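Courts Need Clerks Before They Need Speeches

August 21, 2020

International support for justice in countries recovering from conflict still goes first to what can be announced. Training seminars are opened, codes are revised, and delegations travel to the capital. The district court, where most citizens will meet the law for the only time in their lives, receives what remains.

The district of Trevov illustrates the difficulty. Its court serves 40 villages and has 11 permanent staff, of whom two are judges. At the last review, 333 persons were held on remand in the district prison, many of them for longer than the sentence they would face if convicted. Their files had been mislaid, sent to the wrong chamber, or never opened. A military operation cannot correct this, and neither can a new criminal code.

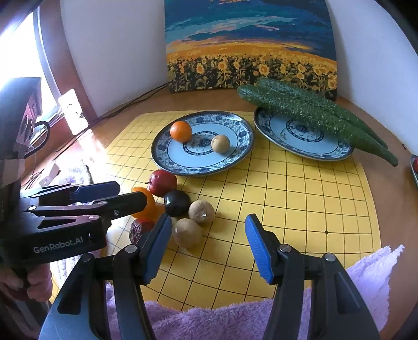 Remand is the point at which public confidence in the courts is most easily lost. Armelle Gaillard, who advised the Trevov court for two years, has argued that a family will accept a severe judgment more readily than an unexplained delay. Her view deserves attention from donors. Responsibility for a detainee passes from police to prosecutor, from prosecutor to judge, and from judge to prison, and each transfer requires an office able to receive it. Two gripper fingers with blue pads that face each other across an open gap hold nothing until both close, and a police service and a court are placed in much the same position. Funding one while neglecting the other leaves the gap where it was.

The Herico program, which will be reviewed in September, offers an opportunity to change course. Its present budget provides for patrol vehicles and a forensic laboratory. It makes no provision for registrars, interpreters or legal aid. Mireille Hervieu has proposed that a fixed share be reserved for court administration, paid over several years and published by district. The proposal is modest and should be adopted.

Governments have their own obligations. Clerks must be paid on time, and prison registers must be open to inspection by the courts. Where a detention has exceeded the legal limit, the judge should be required to hear the case or order release within a stated period.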